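MEDIA RELEASE
April

Dristden toy library to double its opening hours and drop its joining fee

Families in Dristden will be able to borrow toys, puzzles and games six days a week from next month, under a new funding agreement between the Dristden Toy Library and local property firm Godinho.
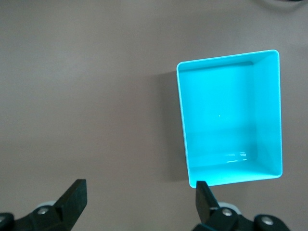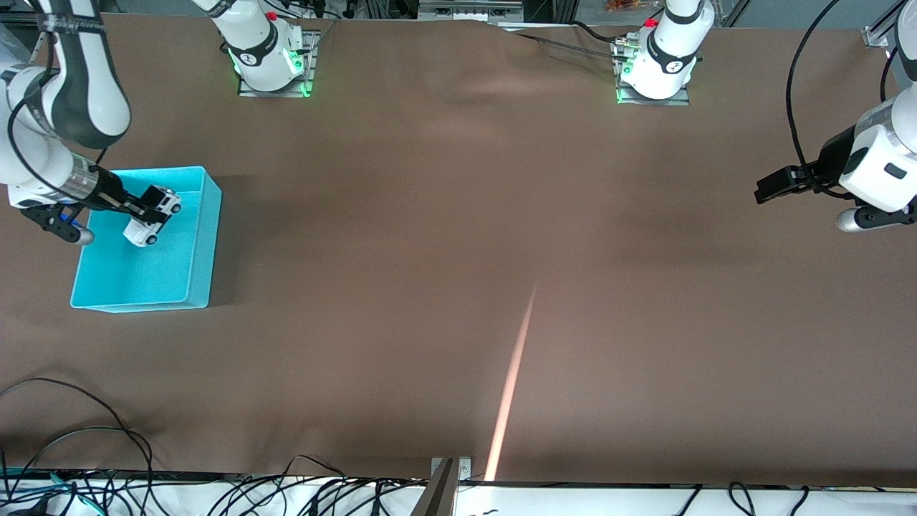 Photos: Dristden Toy Library

The agreement covers rent and power at the library's Batberg Street rooms for the next two years. It also means new members will no longer pay a joining fee. Existing members who joined this year will have the fee taken off their next renewal.

Library coordinator Wálter Chambi said the old hours had been hard on working parents.

"We were open three mornings a week, and if you had a job that was pretty much no use to you," Mr Chambi said. "People would join, come once on a day off and then not manage to get back. The toys would be overdue and they'd be embarrassed about it. We'd rather just be open."

The library has 147 member households and lends everything from baby rattles and toy cars to ride-ons and large outdoor sets. Each household may borrow up to seven items at a time for three weeks. Overdue charges were dropped last year, and Mr Chambi said nearly all items still come back in good order.

Late opening will run until 7 pm on two evenings a week. The late sessions will be staffed by a new part-time assistant, and the position will be advertised through the library's noticeboard and website.

Under the agreement, Godinho will also pay for new shelving in the back room and for a wider front door, so that double prams can get in without being folded. Building work will be done outside opening hours.

A new online catalogue, built on the Dillari booking system, will open at the same time. Members will be able to see what is on the shelf, reserve an item and renew a loan from home. The card index will stay at the front desk for anyone who would like to keep using it.

"Some of our grandparents like the cards, and so do I," Mr Chambi said. "The online one is good for checking whether the train set is in before you put three kids in the car."

The library is also asking for donations of clean, complete toys in working order. Wooden puzzles, construction sets and toy vehicles are most in demand. Soft toys, walkers and anything with a missing battery cover cannot be accepted. Donations can be left at the front desk during opening hours, but should not be left on the step overnight.

Membership is open to anyone who cares for a child, including grandparents, foster carers, family day care providers and playgroups. New members need to bring proof of address.

Media contact: Wálter Chambi, Coordinator, Dristden Toy Library, Batberg Street, Dristden. Interviews can be arranged on weekday mornings.

ENDS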